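Table layout for the can and cup task, Drimon project. The work surface is plain white and meets a white wall at the back. Two small pieces of colored tape mark positions.
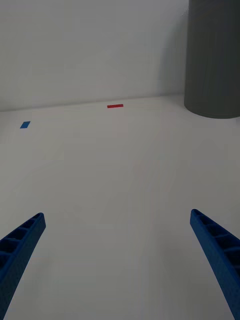 Figure 1. White surface with tape markers.

The items are an opened red Coca-Cola can and a large gray paper cup.
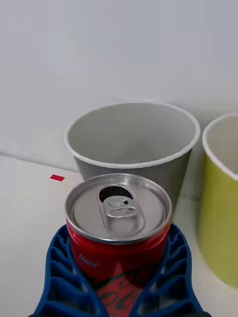

**Atieno Mohamedi**
*Layout and report*

In Figure 2 the cup stands directly behind the can.

The red marker is near the wall. The blue one is farther left. 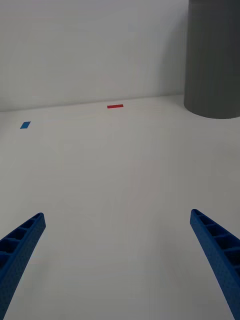 Figure 3. Red and blue markers on the table.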